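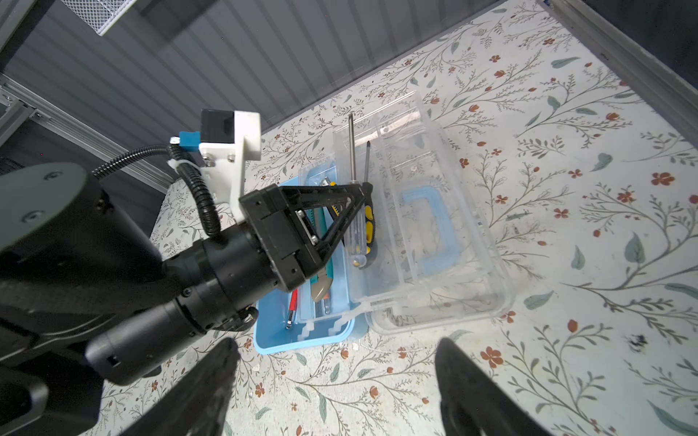 What Do People Really Fix? A Study of Repair at Home in Bistby

Final report, Community Studies project
Teun Van Hecke

Why I picked this

My grandmother keeps a drawer full of things that still have one good use left in them: half a zipper, the cord from a dead iron, buttons sorted by size in old mint tins. When we got our project topics in class I knew right away I wanted to do something with that drawer. I just didn't know what the question was yet!

It took me a while to get there. First I wanted to write a history of repair shops in Bistby, but the town archive has very little on small businesses after the shoe factory closed. Then I thought about clothes only. In the end I went with a plain question: when something breaks in a home here, what happens to it next, and who decides?

How I collected the information

I used three sources.

The first was a paper survey that I dropped off on Joseph Street and the streets behind it, with a box for returns at the library. I kept it to one page, front and back. The questions asked for the last item that broke in the home, how old it was, whether anybody tried to fix it, and where it is now.

The second was a set of longer talks with 7 people who wrote on their survey that they'd be happy to tell me more. Most of these took place in kitchens, and I came home from nearly all of them with something to eat. I let people show me things they had fixed and I wrote down what they said as close to word for word as I could manage.

The third was the old job ledger from Zindeck, the repair shop that used to be next to the post office. The family still has it and let me read it at their dining table. It has 3721 entries, written in two different handwritings, and each one gives the item, the fault and the price. This was my favorite part of the whole project. I could have spent the entire semester on the ledger alone.

What the ledger shows

I sorted the entries into groups by type of item. The biggest group by far was shoes and bags, which makes sense in a town where half the adults once worked with leather. After that came lamps, then clocks, then small kitchen machines. I counted 995 entries that were for something a person could do at home with a screwdriver, glue or a needle, such as a loose handle, a new plug or a strap that needed stitching.

That surprised me. I had expected older people to have done all the easy repairs themselves and only carried the hard ones to the shop. When I brought this up in my talks, one woman laughed and said, "You went to Zindeck for the gossip. The lamp was your ticket in." I think she has a point, and it changed how I read the rest of the pages. The same surnames come back every few weeks with tiny jobs.

The ledger also has notes in the margins. Some are practical ("wants it by Wednesday") and some are less so ("again!!"). A music box was brought in four separate times and every note ends with a question mark. I would love to know what was wrong with it.

What the survey shows

The survey answers were messier, and I had to make some choices about how to group them. Phones and earphones were the things people most often named as broken. Almost none of those had been fixed at home. Clothes and furniture were the opposite — most people had at least tried.

People gave different reasons for giving up on an item. Cost came up a lot. So did not being able to open the thing in the first place, with glued seams and odd screws getting a fair amount of anger. One person wrote "I have the part. I have had the part for 2 years." I have that line pinned above my desk.

A pattern I didn't plan for was who does the fixing. I had not put a question about it on the form, but many people told me anyway. In a lot of homes there is one person everything gets handed to, and it isn't always the one you'd guess. In one family it was the youngest daughter, who had learned to solder from a neighbor and now does the whole stairwell's string lights each winter.

Skill gets passed sideways

I went in thinking that repair skills pass from parents to children. My talks pointed more toward neighbors, coworkers and friends. A retired bus driver learned upholstery from a passenger who rode his line every morning. A man who moved here from Skedness learned to darn from his roommate, and he now owns more wool than I have ever seen in one apartment. He let me try it on a sock of my own. The patch is lumpy and sits right under my heel, and I wear those socks all the time.

Limits

My survey only covers one part of town, and people who like fixing things were probably happier to fill it in. The ledger has missing pages from one spring (water damage, the family thinks). I also changed the wording of my third question after the first batch, so I left those early answers out of that section.

What I would do next

I'd go back to the ledger and map the addresses, to see how far people walked to get to the shop. I'd also like to ask the school whether the sewing room could be open one afternoon a week in May, when exams are over and the room sits locked. My teacher has said she'll raise it at the next staff meeting.

Thank you to the Zindeck family for the ledger and the soup, to everyone on Joseph Street who answered, and to my grandmother, who read every draft and has now labeled the drawer.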